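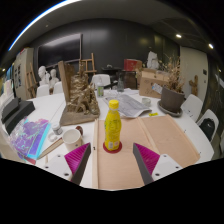

Most of this month went on the segmentation step in Jaber, the little planner I keep for tabletop picking. It handles plain tables well enough. Give it a crowded one and it starts joining neighbours together, so a mug and the jar beside it come out as one lump and the grasp lands between them.

I relabelled 625 stills by hand and moved the depth filter ahead of the clustering. Merged objects are down to 12 in the test set.
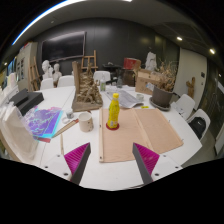

Clurotberg, November

The yellow bottle on its red coaster is now found as two things. The dried plant is still a mess, and the planner gives up on it after 2000 samples. I'll try a coarser hull for anything with branches, then tag version 9.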